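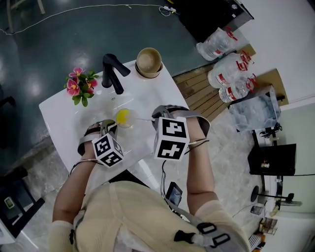

Els Stevens, Troncombe open day, February

Walk-round checklist, sink counter demonstration, with my comments as I went. Thank you all for being so patient with me and my clipboard!

1. Straps on both grippers snug over the back of the hand - OK. Please ask again after each turn, as visitors are too polite to say when something pinches.

2. Marker cubes clean, no splashes on the black squares - OK. Dry cloth only.

3. Cable from the right-hand cube clear of the basin and tap - OK, but do mind it when anyone leans forward.

4. Glass with the yellow drink - comment. I'd be happier with it further from the gripper fingers until the handling part begins.

5. White cable across the green floor - ACTION. It needs taping down or a cover before we let people in at 10 (Jotero lent us 5 covers last year, and I think they are still in the Trosen cupboard).

6. Big water bottles by the pallet - ACTION. One is lying on its side and could roll. Stand it up, please.

7. Group size - no more than 20 at the counter. Van Damme have 146 names down, so we shall need a good queue.

8. Sleeves back from the wrists - OK.

Signed off once 5 and 6 are done. E.S.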